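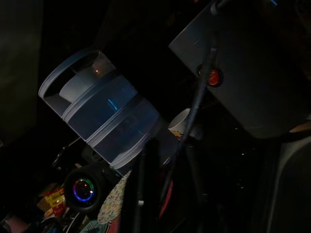

Gobelet coincé dans une boîte Festetti à étages
Ifor Gwynne — 6/20/21
Je cherche à extraire un gobelet bloqué dans une boîte cylindrique, diamètre 72 mm. Le plastique est translucide : on voit le gobelet blanc à l'intérieur, côté ouverture. Tirer ne donne rien. Risque de fissure aux jonctions ?

Romaniuk
Effet ventouse. Eau à 60 °C sur la paroi externe, 3 minutes, eau froide dans le gobelet, puis rotation sans levier.

Prokura33
Pareil chez moi, j'ai tapé le fond — c'est sorti.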